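2 min read

ok so I've been living out of one carry-on for most of February and I have Thoughts, a thread

First thing. I packed for Tamthorpe like I was moving there. Four sweaters! It was mild the whole time and I wore the gray one until it could stand up on its own.

By the time I got to Orellana I'd mailed half of it home, and the postage cost more than two of the sweaters did. My sister thinks this is hilarious (she once did a month with a backpack and a paper bag, so fine, she's allowed).

What I kept: two pairs of pants, one nice-ish dress, and white long-sleeved shirts. People keep telling me white is a terrible travel color and I keep ignoring them, it goes with everything and you can bleach it.
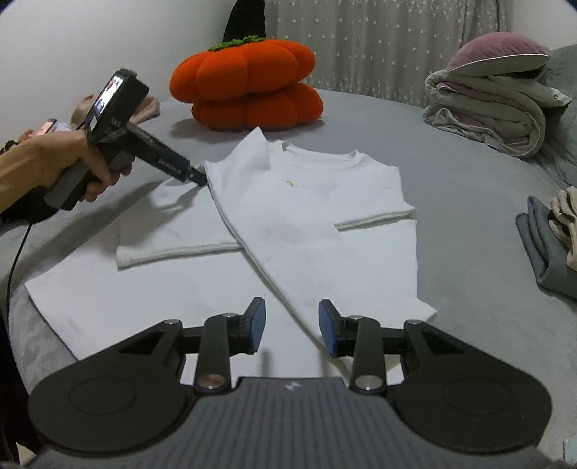 Last edited in February

Marks happen, obviously. My system is dish soap, cold water, the hotel sink, and then I stop looking at it. Put a cardigan on top. Done!

Folding vs rolling: I used to be a roller. Then Ljubica Zupan, who I shared a room with in Braltton, made me try folding everything flat around one soft bundle in the middle and wow, I got my boots in too?? I'm annoyed at how well it works.

The Koker bag people asked about: yes I still like it, no the side pocket does not hold a water bottle, it holds maybe a banana. The zipper sticks when it's cold. I'd buy it again.

Stuff I carried the whole way and never touched: travel iron, second umbrella, a 354-page novel about whaling. The novel is coming next time too, I refuse to lose to it.

Next stop is my own laundry room. If you have a good trick for drying jeans overnight put it in the replies, I've tried the towel thing and I still ended up with soggy pockets

31 replies · 1,175 likes · 2,746 views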